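Skusbridge Teaware Listings

Secondhand teaware ads from the Skusbridge area, typed out and tagged by hand. Text and prices only.

Contents

listings.csv has one row per ad, 500 rows
terms.csv has the 37 words we use for type and condition
notes.txt has spelling fixes and open questions

Where it comes from

The ads ran in the Kulard, a free paper that printed household items for sale on its back pages. Griet Verbeke kept the back pages and typed them up. Jeanine Brouwer did the tagging and checked the prices against the paper copies.

Columns in listings.csv

id: row number, never reused
month: month the ad ran, as printed
type: teapot, cup, saucer, milk jug, sugar bowl, set, other
maker: as printed, blank if the ad names none
condition: one of the terms in terms.csv
price: asking price in whole euros, blank if the ad says "make an offer"
text: full ad with phone numbers and street names removed

Things to know before you use it

Prices are asking prices. We don't know what anything sold for. A set is one row even when the ad lists each piece, so don't use row counts as piece counts. In 40 rows the price is blank.

The December pages have more sets than other months. If you compare months, look at sets separately.

"Schouten" shows up in the maker column and also as a seller's last name. We tagged it as a maker only when the ad says so. Check the text column if this matters to you.

The condition words are the seller's own, mapped to our list. "Good," "fine" and "nice" all became good. A chip on the spout or lid is tagged chipped even if the ad calls the pot perfect otherwise.

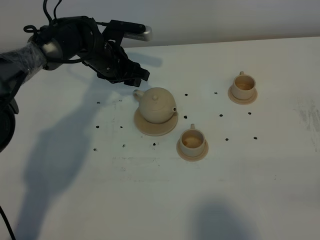

Type: teapot.

Loading

The file is UTF-8 with commas between fields and double quotes around text. Some ads contain line breaks, so use a real CSV reader. Hisix users need to set the price column to text first or the blanks turn into zeros.

Known problems

Ads that ran more than once are kept as separate rows.
Maker names are not standardized.
80 rows were typed from photocopies and may have wrong digits in the price. They are marked in notes.txt.

Corrections

Send the row id and the corrected field. Fixes go into the next version and the old value is kept in notes.txt.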